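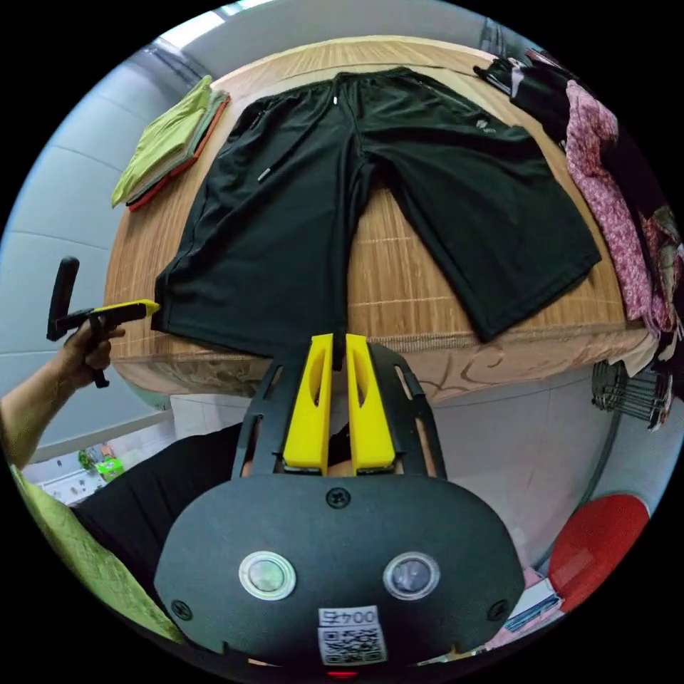 A slatted bed mat is a flat cover of narrow strips, usually bamboo, laid over a mattress or a hard platform so that a person can sleep on it in hot weather. It is used in place of a sheet, or under one by people who have not committed to the idea. The mat gives very little, weighs more than it looks, and has been recommended by grandparents for as long as there have been grandparents.

Name

English has never settled on a word for it. Shops use "summer mat," "cooling mat," "bamboo sheet" and "sleeping mat," the last of which also covers camping foam and is a steady source of returned parcels. In the town of Vikness the usual term is "the slats," as in "put the slats on," said once a year and then repeated until somebody does it.

How it works

A mattress holds warm air and gives it back to the sleeper all night. Bamboo strips have a hard, smooth surface that feels cool when first touched, and small gaps between them let some air and sweat move away from the skin. The effect is strongest in the first few minutes. After that the sleeper rolls over to an unused part of the mat, and continues to do this until morning or until the bed runs out of width.

Claims beyond this should be read with care. Sellers have credited slatted mats with better posture, clearer skin and calmer dreams. The mats are also said to be good for the back, mostly by people who are selling them and by people who grew up with no choice.

Construction

Bamboo is split lengthwise, scraped, dried and cut into strips. Narrow strips make a mat that bends easily and rolls up tight. Wide ones last longer and are louder. The strips are then held together in one of several ways:

Stitched, with thread running across the strips in rows. This is the common type, and it fails one row at a time.
Woven, with the strips or softer fibers passing over and under each other.
Tiled, with small blocks strung on cord. It is the coolest type and the heaviest, and it is known for catching hair.

Most mats have a cloth border, which protects the cut ends of the strips and is the first part to look old. The workshop of Gittins became known for a double border with the stitching hidden inside. It sold well and could not be repaired. 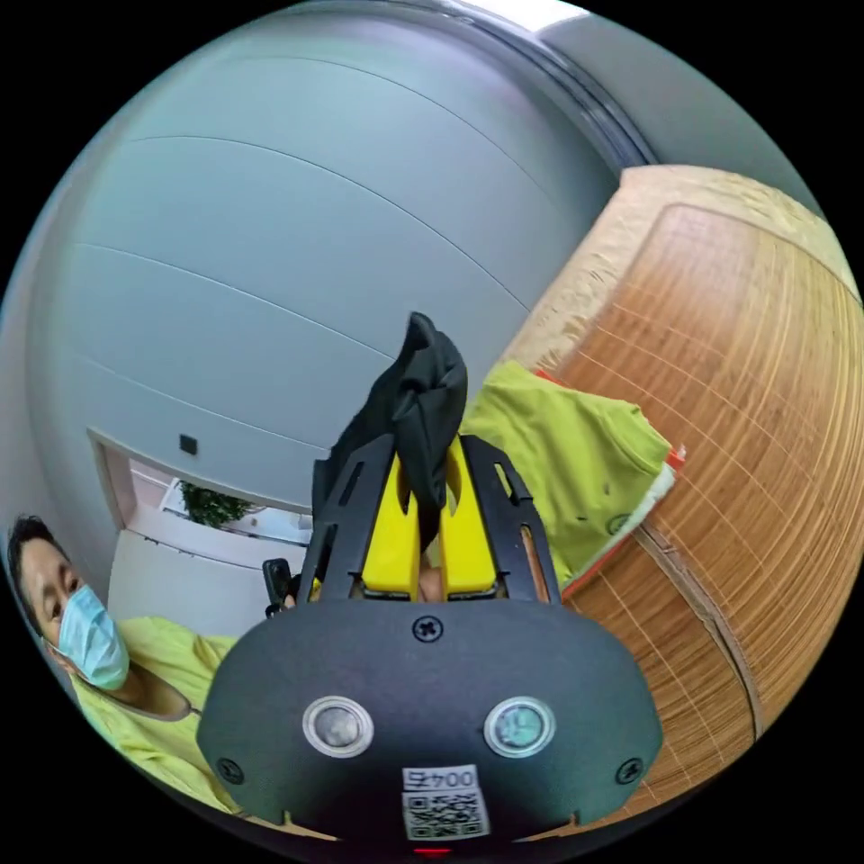 4 min read

Sizes

Mats are sold by bed size, and bed sizes are not the same from one country to the next, or from one bed maker to the next. A mat that is too small slides. A mat that is too large bends over the edge of the mattress and slowly lifts, so that the bed seems to be opening. Staltura, a seller of household goods, lists 38 sizes in its catalog, a range that ought to solve the problem and has mainly moved it to the phone line.

Care

A new mat is wiped with a damp cloth and left to dry in the shade. Direct sun makes the strips brittle. Soap is used sparingly, and soaking is a mistake made only once, as the thread swells and the mat dries in a new shape. Mold is the main enemy. It appears as gray dots near the border and spreads while the mat is in storage, when no one is looking at it.

At the end of the season the mat is rolled, tied and put away somewhere dry. In practice this means behind a wardrobe, where it falls over in December.
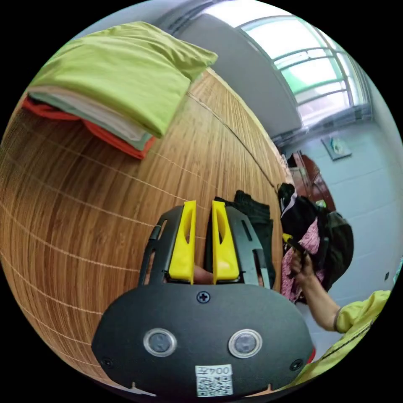

Bamboo mat with fine slats and pale stitching.

Drawbacks

The best-known drawback is the pattern. A person who has slept on a slatted mat without a sheet wakes up with a set of even lines across the cheek, arms or legs. The lines fade in an hour or so, slightly longer than most trips to work.

Older mats also pinch. As the thread loosens, the gaps open and close under the sleeper's weight. Splinters are rarer than their reputation suggests but are remembered for decades.

Modern substitutes

Mats of rattan, grass, paper cord and gel-filled plastic now compete with bamboo. Plandura, a plastic mat molded to look like bamboo, was advertised as washable, foldable and silent. It was the first two. A customer survey run by its maker drew 1,404 replies, and the comment that came up most often was that it smelled like a raincoat. The maker later added a bamboo scent.

See also

Bed sheet
Electric fan
Sleeping on the floor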